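Ticket 1291: Arm 2 drops the spoon, but only when someone is watching
Opened by: Aoife Breathnach
Assigned to: Edvin Halvorsen
Site: Vistville, bench cell
Priority: Medium (was High, then Low, then Medium again after the Hellström visit was confirmed)
Status: Closed, with one item carried over

Aoife Breathnach, Friday, October 4, 2024, 08:52
Spoon task on arm 2 is failing again. The gripper closes on the handle, lifts, and somewhere on the way to the bowl the spoon turns in the fingers until it is hanging like a wet sock. It ran clean for most of yesterday afternoon while I was at my desk. I went over to admire it and it let go. Nothing in the error log. As far as the controller is concerned everything went beautifully.

Edvin Halvorsen, 09:14
Has anything been changed on the gripper? Finger covers, closing force, speed, mounting screws. Please answer all four, including the ones you think are silly.

Aoife Breathnach, 09:31
Covers: Ziad fitted new ones on Wednesday. Force: no. Speed: no. Screws: I have looked at them and they looked back.

Ziad Fakhoury, 09:40
I did fit new covers. The old ones had gone shiny. I used the ones from the drawer marked COVERS, which I felt was a safe bet.

Edvin Halvorsen, 10:05
There are two sorts in that drawer. The Sondum covers are thicker than the old Zirar ones, so the fingers meet earlier and the controller decides it has a firm hold when it has mostly got a firm hold of its own padding. Leave the covers on. Do the following, in this order:

Power down and check the covers are seated right to the tips.
Power up, home the arm, and re-run the finger zero with nothing between the fingers.
Set closing force to 1800. It is at 1291 now, and yes, I know that is also the ticket number. I checked twice.
Take the spoon by the handle, bowl up towards the wrist camera, and hold it over the bench. Don't go near the crockery yet.

Aoife Breathnach, 10:48
Zero done, force at 1800. The left cover had ridden down a bit and I have pushed it back up. Spoon in the fingers now. 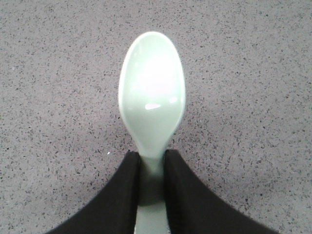

I've got it just under the neck, because that is where the taught grip point puts it. I'm wondering if that is a bit high up. All the length is on one side, and if I flick the end of the handle with a fingernail it pivots slightly. Not as badly as this morning, I'll give it that.

Edvin Halvorsen, 11:02
It is a bit high. Who taught that point?

Ziad Fakhoury, 11:03
It was taught before my time.

Aoife Breathnach, 11:04
You have been here longer than the arm.

Edvin Halvorsen, 11:20
Move the grip point 6 mm down the handle and save it under a new name. Please don't call it "final". There are already several of those. Then run the place step at half speed and send me a view from the side with the fingers down in the bowl. I'd like to see what the cables do when the wrist turns over.

Aoife Breathnach, 13:37
Grip point moved and saved as "spoon_lower". Lunch also completed without error. Place step at half speed:

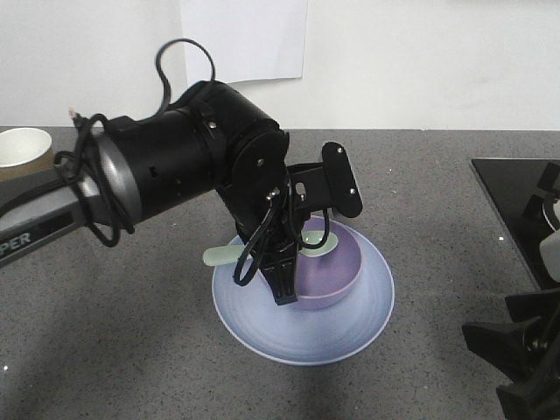 Arm 2 at the place position, fingers down in the purple bowl, spoon handle over the rim.

Edvin Halvorsen, 13:55
Good, the placing looks sensible. I'm less keen on the cabling. There is a lot of slack at that joint, and the thin wires by the fingers are hanging where a spoon handle could catch them. If one snags during the move, it would give you exactly the twist you described. Tie the thin ones back along the bracket and leave enough for the full turn of the wrist. Move it round by hand before you trim anything. Gøran will remember why I ask.

Gøran Sjögren, 14:01
I remember.

Aoife Breathnach, 15:26
Tied back, moved through the full turn by hand, nothing pulling. Put it up to normal speed and stood directly in front of it with my arms folded. It held the spoon every time. Tried glaring. Still held.

Edvin Halvorsen, 15:44
Closing. Carried over: Ziad to sort the COVERS drawer into two drawers, with labels that say which is which. Re-zero the fingers after every cover change and again every 3000 cycles. I have put that on the maintenance sheet, in capitals.

Ziad Fakhoury, 15:50
We only have the one drawer.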